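Part-Time Tasting Panel Members Wanted, Lultivard

Uvitz is looking for people who like to drink tea and can say in simple words what they taste. We make herbal and grain teas, and from September we will open a second tasting panel at our Lultivard site. The work is part-time, two mornings each week, and it is paid by the session.

What you will do
You taste small portions of barley, buckwheat and mint teas and write your notes on a paper form. Each session takes 122 minutes with the break included. You work alone at your place and do not discuss the taste with the others until all forms are collected.

Who can apply
You must be 18 or older and have no allergy to grains or nuts. We ask that you do not smoke, and that you use no perfume on the tasting mornings. Experience is not necessary. Our first panel had nearly 1000 sessions until now, and most of its members came to us without any training. For the first month you learn together with a senior taster.

Pay and practical matters
You receive 611 per month for the full number of sessions, and a bus ticket if you live outside of Lultivard. The Bamitura line stops in front of our gate. Parking is possible but the places are few.

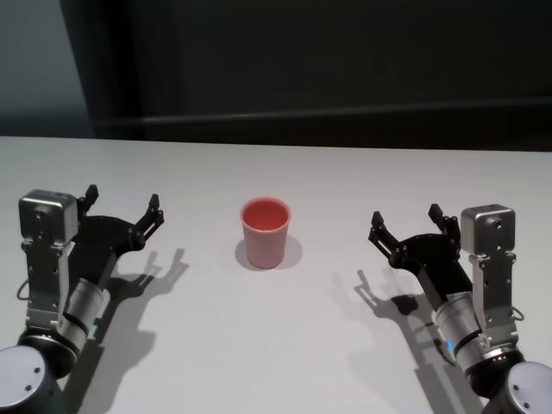 Uvitz Sensory Department, Baek Building

Please send us a short letter and tell which tea or other drink you know best, and why you like it. A resume is welcome but it can be one page. Letters should be addressed to Sun-ja Pyo, Panel Coordinator, and must arrive before the end of May 2025. Persons who are selected will be invited to a trial tasting, for which we also pay. If you need the form in large print, write this in your letter.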